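티켓 제목: 메이플 도형판 휨 + 블록 상판 긁힘 문의
접수일: 2021년 8월 10일
제품: Nelivano 도형 블록 세트 / 받침판 (메이플)
상태: 처리중
우선순위: 보통

1. 접수 내용

판이 덜컹거림. 작업대 위에 올려놓고 오른쪽 앞 모서리 누르면 반대쪽이 뜸. 지난주까지는 괜찮았음. 블록 세워두면 손만 대도 흔들리고 별 모양은 그나마 버티는데 원기둥은 잘 넘어감. 다음 주 체험실 오픈이라 빨리 답 필요합니다.

추가로 판 앞쪽에 색이 좀 진한 띠가 있는데 이거 물 먹은 자국인지? 교환 대상인지도 같이 확인 부탁.

2. 1차 답변 (지원팀)

문의 감사합니다. 먼저 확인할 것.
작업대가 평평한지. 타공 상판은 볼트 머리가 튀어나온 경우 많음.
판을 뒤집어서 놓아도 같은 모서리가 뜨는지.
최근에 물걸레로 닦았는지. 한쪽 면만 닦으면 그쪽이 늘어나서 휩니다.
현재 놓인 상태 사진도 한 장 올려주세요.

3. 고객 회신

튀어나온 볼트 머리 없음, 손으로 다 훑어봄. 뒤집으면 이번엔 가운데가 뜸. 그러니까 판이 휜게 맞는듯. 물걸레는... 윗면만 닦았습니다. 매일. 아랫면은 한 번도 안 닦음. 세제는 안 썼고 Murnix 행주로 그냥 물만.

사진 올림. 남색 타공 작업대 위에 둔 상태고 블록은 위쪽 절반에 올려둔 그대로. 띠는 판 앞쪽 아래부분 보시면 됩니다. 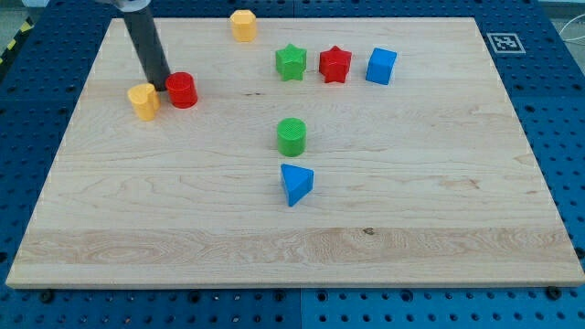
4. 2차 답변 (지원팀)

사진 확인. 띠 부분은 나뭇결로 보입니다. 단풍나무는 저렇게 무늬가 한 군데 몰려서 진하게 나오는 판이 있고 작은 옹이도 마찬가지, 불량으로 안 잡습니다. 다만 사진만으로 물자국 여부를 100% 단정은 못하니 손톱으로 살살 긁어보고 결이 일어나는지만 봐주세요. 휨은 사진으로는 판단이 어려움. 자로 재야 합니다.

순서대로 해주세요.
블록 전부 내리고 판을 마른 천으로 양면 다 닦기.
쇠자를 판 폭 방향으로 세워서 가운데 틈 재기. 3mm 넘으면 교환.
안 넘으면 판 밑에 각목 받쳐서 양면에 바람 통하게 하고 실내에 두기. 햇빛, 히터 앞 금지.
급하다고 위에 무거운거 올려서 누르지 말 것. 갈라집니다.

5. 고객 회신

쟀음. 틈 3mm 안됨. 애매하게 안됨. 띠는 긁어도 아무 이상 없어서 그냥 결인걸로 알겠습니다.

각목이 없어서 Schwaiger 박스에 들어있던 나무 조각 잘라서 받침. 괜찮은지? 그리고 처음에 문의한 블록 긁힘 건 답이 없어요. 빨간 원기둥 윗면에 오돌토돌한 줄무늬 있는거, 이거 긁힌건가요 원래 그런건가요. 옆면은 매끈하고 광 나는데 위만 달라서.

6. 3차 답변 (지원팀)

누락 죄송합니다. 원기둥 윗면 잔무늬는 원래 있는 면처리입니다. 긁힘 아님. 사포질 하지 마세요, 색이 죽어요.
받침은 높이만 같으면 뭐든 됩니다.

7. 고객 회신

하룻밤 받쳐뒀더니 덜컹거림 많이 줄음. 완전히는 아님. 모서리 누르면 아직 아주 조금. 원기둥은 이제 세워두면 서 있음.

임시로 판 밑에 Giken 미끄럼 방지 패드 붙여도 되는지 문의. 접착식.

8. 4차 답변 (지원팀)

접착식은 한쪽 면을 막아버려서 비추. 붙이려면 네 귀퉁이만 작게. 판 전체에 까는건 안 됩니다.
관리용 오일은 양면에 같은 양으로, 10월쯤 건조해지기 전에 한번 더.
사포는 900방은 너무 고와서 오일 안먹음. 200방 정도로 가볍게 한 번만 밀고 바르세요.

9. 메모 (내부)

설명서에 "양면을 함께 닦을 것" 문구 빠져있음, 다음 인쇄분에 추가 요청함. 결무늬 띠 문의 전에도 있었음, FAQ에 넣을것.
교환 안 나감. 고객이 오일 작업 후 틈 다시 재서 회신하기로 함. 회신 올때까지 티켓 열어둠.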